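Reviews > Home Workshop > Tables and Surfaces

Rarnel marble-pattern work table with side panels

By Petronella Le Roux
18th September

Print this page | E-mail this page

I wanted a table with walls. I do small fiddly crafts, and for years half of what I worked on ended up on the floor, so when Mbali Modise mentioned the Rarnel (marble-pattern top, pale panels on three sides) I ordered one that same night! It took me 140 minutes to put together, and most of that was the corners. Line the posts up before you tighten a single thing.

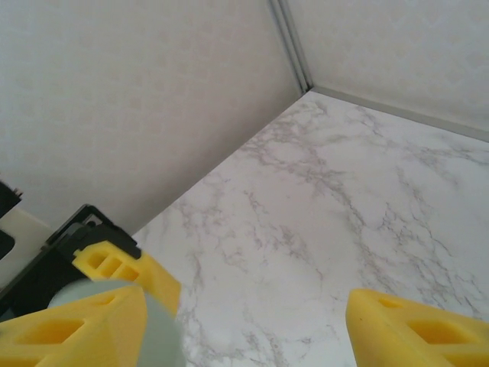

Corner seam and the thin trim along the right-hand panel.

I love the pattern. The gray veins wander all over the place, so a stray pencil mark doesn't jump out at you, and the top wipes down with a damp cloth in no time. The side without trim does make me a little nervous about crumbs, but so far I've just run an old paintbrush along it.
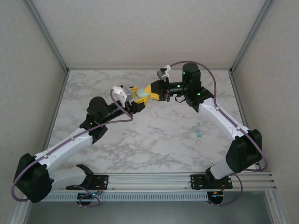 Losing small parts was my big complaint with the old table, and this one is so much better. Things still roll, but they roll into a wall and stay put. Color helps too – light blue-green beads like the little cluster there are easy to pick out on the white, while a tiny white scrap can sit by them for days before I spot it. If you work with a lot of white paper, think about that before you buy.

The panels are plain with a faint mottling, and I thought I'd find them dull. I don't! They keep my eyes on the work.

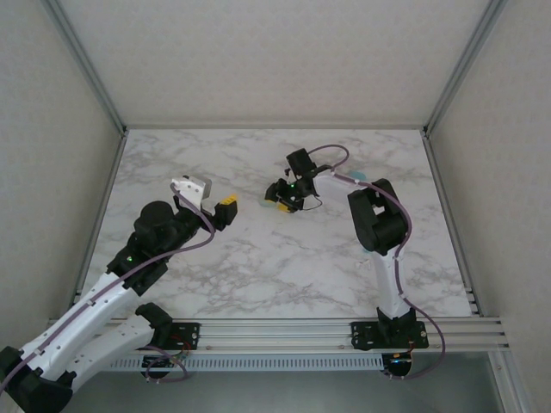
Would I buy it again?

Yes, with two grumbles. The instructions are tiny, and the metal strips show fingerprints under my lamp. My cousin Thulani has the Bevness, with no walls at all, and he's already asking for mine.

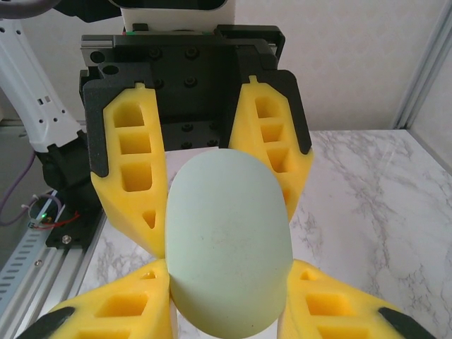 Pale mint green, one of my favorite colors over this top.

Print | E-mail

Related reviews
Fanatier clamp lamp
Sultana 24-drawer bead cabinet
Bevness folding craft table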